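How to Give Yourself a Scalp Oil Treatment at Home (Without Ruining the Pillowcases)

Filed under: Hair, Home Spa

A scalp oil treatment at the Garba day spa in Torkuvville takes 60 minutes and comes with a robe, a flute soundtrack and a person asking whether the pressure is okay. Doing it at home gets you the oil. You also get to pick the music, and you can answer the pressure question yourself.

I've been doing mine at home since last November, when my scalp gave up on central heating and started shedding onto every dark sweater I own. Most of what follows I learned from Hauwa Osagie, who taught me to use about a third of the oil I was using. The rest I learned by doing laundry.

What you need

A light oil. Jojoba or sweet almond if your hair is fine, something heavier like castor cut with jojoba if it's thick or coily. Skip anything with nuts in it if you're allergic to nuts, obviously.
A small bowl and a larger one it can sit in.
A wide-tooth comb.
An old T-shirt, cotton, already beyond saving.
Shampoo. More than you think.
Something to drink. 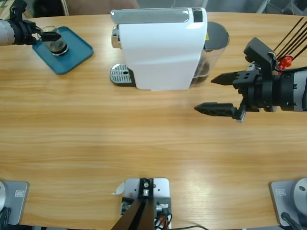
Photo: Prestulia

Step 1: Test the oil

Put a dab on the inside of your elbow and leave it alone for 24 hours. Yes, this means the treatment is tomorrow. If the spot itches or turns red, the oil goes in the trash, however nice the bottle was.

Step 2: Warm it up

Pour two teaspoons into the small bowl and set that in the larger bowl with hot tap water. Give it a few minutes. Do not microwave it. Oil heats unevenly in there, and the first place you'll find the hot patch is your head. Check it on your wrist the way you would a baby's bottle. It should feel like hardly anything.

Step 3: Comb and section

Start with dry hair. Comb out the tangles now, while your hands still have some grip, then part the hair into 6 sections and clip them up. You will look like a pineapple. Lock the front door if you have the kind of neighbors who just come in.

Step 4: Apply to the scalp, and only the scalp

Dip your fingertips and work along each part, front to back. Most people pour it on as if dressing a salad, and then spend the next three days looking damp. If oil is running toward your eyebrows, you've gone too far. Blot with the T-shirt and carry on.

Dry ends can have whatever is left on your fingers. They'll complain anyway.

Step 5: Massage

Use the pads of your fingers, never the nails, and move the scalp itself instead of sliding around on top of it. Small circles, starting at the nape and working up toward the temples. Five minutes is plenty. Ten is lovely if your arms hold out — mine quit at seven and I call it a technique.

Step 6: Wait

Wrap your head in the T-shirt and sit down for half an hour. This is the whole spa portion of the evening, so don't spend it unloading the dishwasher. Overnight treatments have their fans, but if your scalp tends toward dandruff, leaving oil on that long can make the flakes worse.

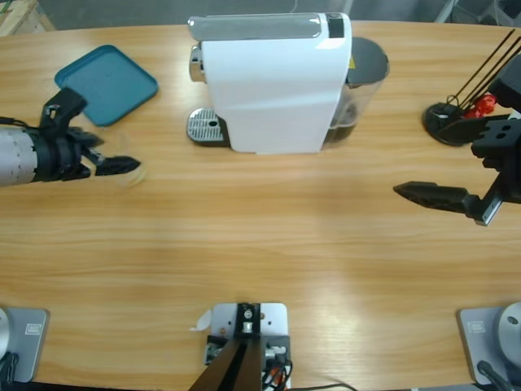
The coffee machine.

Step 7: Get it out

Put the shampoo on before the water. Work it into the oily hair dry, add a splash to loosen it, then rinse and do it all again. Wetting your hair first just makes the oil hang on harder. Condition the ends only.

And watch your feet. Oil on a shower floor is no joke, so rinse the tub with dish soap before the next person gets in.

How often?

Once a week if you're dry, every other week if you're not. If your scalp is sore, cracked or bleeding, skip the oil and see a doctor.

Comments (2)

Edeltraud Diekmann
I am 57 and my mother did this to me with olive oil every winter, so I smelled like lunch until spring. Jojoba is a great improvement. Shampoo first on dry hair is a good tip, thank you.

Gromley
Does this work with a beard? Asking for my beard.

Reply from the author
Same method, three drops, and you can skip the pineapple stage.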